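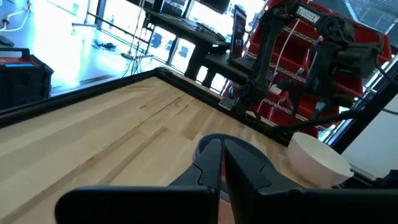 How many demonstrations do we need before the first training run? We decided on 400 for the bowl task, and we count only those which pass the check of a second student.

2022-01-01, notebook of the Sidwood student project

Today 417 episodes are on the disk for bowl stacking, but after the check only 234 are good. Most of the rejected ones have the same fault: the operator closes the fingers too early and pushes the bowl away. I marked them in the list and did not delete them, maybe the Entili people want them for their failure classifier.

Starting order of the bowls: we keep dark, salmon, hot pink from left to right for this block. The order changes in the next block. Please write the change in the log before you record, in October we lost one full day with this.
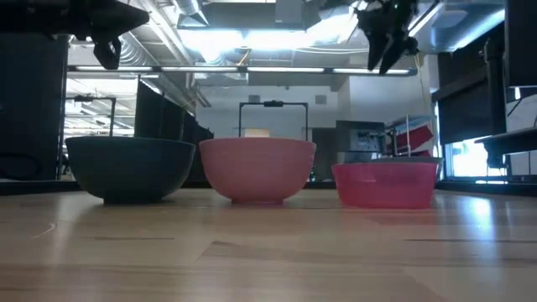 The plastic bowl is still the difficult one. It is light and it slides when the finger touches the wall from outside. I tried to come from above, one finger inside and one outside, and this goes better – but the wrist must turn early, before the arm goes down. With the ceramic one I have no such trouble, only go slowly.

Roma script: it stops writing when the episode is longer than about 1,016 steps. I don't know yet why. Until it is repaired, keep the episodes short and look at the file size after each one.

To do on the next session:
– repeat the rejected ones from block two
– ask Purkard for the new finger pads
– copy the disk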